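Drink Dispensers in Meeting and Event Rooms: Frequently Asked Questions

Vallport Conference Center, Guest Services
Updated December 2023

Are drink dispensers included with a room reservation?
Each reservation of the Zamudio Room or the Olau Room includes 2 countertop dispensers with drip trays. Additional dispensers may be requested through the Guest Services desk, subject to availability.

What may be served from them?
Cold drinks only: water, juice, iced tea and milk. Carbonated drinks, soups and anything containing pieces of fruit or ice cream are not permitted. Hot drinks are served from separate urns, which must be ordered with catering.

How much notice is required?
Requests should reach Guest Services no later than 8 business days before the event. Later requests are filled when equipment is on hand.

Are cups supplied?
Clear plastic cups are supplied in sleeves of 32. Groups wishing to use glassware must note this on the reservation form. Guests are asked to hold the cup under the spout, operate the lever gently and release it before the cup is full.

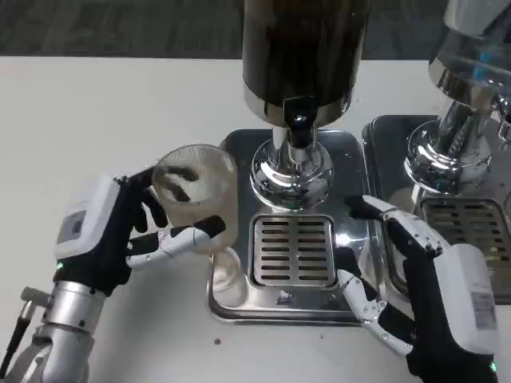

Side-by-side dispensers with drip trays and a clear plastic cup.

Who cleans the drip trays?
Center staff clean all trays before and after each event. During events longer than one session, the host is responsible for emptying them. Lift out the slotted grate, pour the contents into the pantry sink and rinse both parts with warm water. Brownish residue between the slats can be removed with a soft brush and dish soap. Steel wool and scouring powder scratch the finish and must not be used.

May a dispenser be moved to another table?
Please contact staff. A filled dispenser should never be lifted by its tank or its spout.

What should be done if a spout drips?
Check that the lever has returned fully to the closed position. If dripping continues, stop using the dispenser and call Guest Services from the room telephone.

Can we bring our own equipment?
Outside dispensers are allowed only when supplied by Pastum Catering or another approved caterer. The current list is available at the front desk.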